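Setting up and looking after the simulated Prito gripper cell
Project report, second-year automation group
Vignesh D'Souza and Eirlys Jarman
Supervisor: Heikki Laitinen
Submitted Monday, September 2, 2024

1. What we were given

The cell came to us from last year's group as a Zunivlow project folder with a handover note of one page. It holds one arm with a Prito parallel gripper, a wrist camera looking out over the fingers, and a library of table tops, floors and objects that can be swapped between runs. The note said the cell was "calibrated and ready". We did not find it so. Our brief was to get the cell into a state where somebody else could run it and get the same answer twice, and to write down how it should be kept that way.

We should say early that neither of us was convinced by the claim, repeated in the Flimholm course notes, that a simulated cell needs no maintenance. It doesn't wear. It does get edited, by people in a hurry, and the effect on the results is much the same.

2. State of the cell in August

We ran the start-up check as handed over and kept the log. It had 1,768 lines, most of them the same warning about a missing friction value, which the simulator then replaces with its own default. Once those were filtered out we were left with 17 faults we could put a name to. The ones that mattered were:

The wrist camera offset was stored in two files, and the two files disagreed by 15 mm.
The finger travel limit had been typed in by hand and did not match the gripper model.
Shadow quality was set to the lowest level in the render file and to a higher one in the project file. The render file wins.
Several table tops had been scaled to fit a scene and never scaled back, so the table edge you see and the table edge the physics uses were in different places.

Ifor Rosser, who had the cell before us, told us by email that the second offset file was "only for the display". It isn't. The grasp planner reads it.

3. Setting up again

We started from the gripper and worked outwards. The fingers were opened fully and the travel read back from the model, then closed on a gauge block and read back again. The hand-typed limit was deleted. We then put the camera offset in one file and made the other point to it.

Next came the table edge. The arm is driven out until one finger is over the table and the other is past the side, and the wrist view is compared with the contact edge drawn by the physics debugger. If the two edges do not lie on top of each other, the table goes back to its original scale and the check is done again. We did this on the grey stone top first. A plain, empty patch of surface is easier to judge.

The object check is done with the instant camera from the library. It is an awkward shape: boxy, rounded at the corners, mostly very dark, and with a tab sticking out at one corner that the old collision mesh left out completely. The arm is brought in with the fingers open and stopped short, and a still is saved from the wrist view before any attempt to close. Stills are saved for the edge check as well.

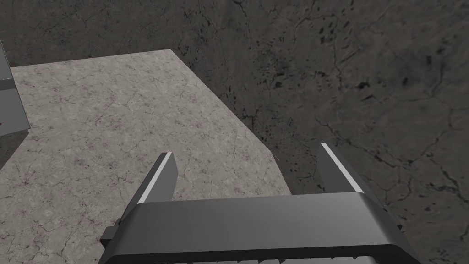
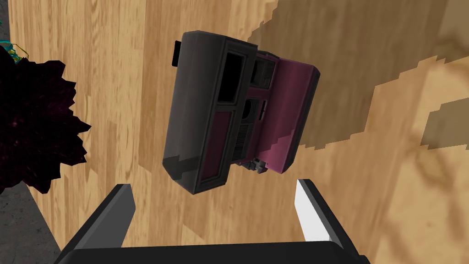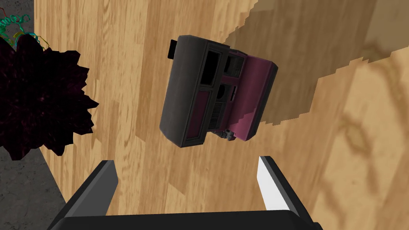 Figure 1. Wrist camera stills, fingers open in all three. The first is the table edge check; the second and third are the object check with the instant camera.

4. What the stills are good for, and what they aren't

The supervisor's view is that a saved still is enough evidence that a set-up is sound. We would go less far. A still will show which side of the table edge a finger is on. It will show whether the gap between the fingers is clear. It says nothing about the collision mesh, and we had runs with perfectly tidy stills in which the fingers closed straight through the corner tab.

The shadows are a separate complaint. In the second and third stills the shadow on the wood has a stepped, blocky outline. We turned the shadow setting up afterwards and the steps got finer, but each run took longer, and we can't show that the grasp planner did any better for it. We have left the setting low. Donal Ó Dubhghaill disagrees with us on this and his comment is in the appendix.

5. Results

After the reset we ran 340 grasps with the instant camera in varied positions. The start-up log was clean at the beginning and clean at the end. We have left out a success rate on purpose. The old runs used the wrong offset and the old mesh, so setting one number beside the other would look like an improvement and would mostly measure our corrections.

Two faults are still open. The friction warning has been silenced by giving every surface a value, but we took those values from the Griffiths handbook and have not tested them on anything real. And if a run is stopped halfway, the gripper sometimes reloads with its fingers at the wrong opening. Restarting the project clears it. We do not know the cause.

6. Looking after it

Before each session: load the project fresh, run the start-up check, read the log. Do the edge check on whichever table top is in use. Do the object check if the object or its mesh has been changed. Save the stills with the log from the same session.

Do not scale a table top to make room for something. Move the arm.

Do not edit the offset in more than one place. There is now only one place, and we would like it to stay like that until the next group has read this.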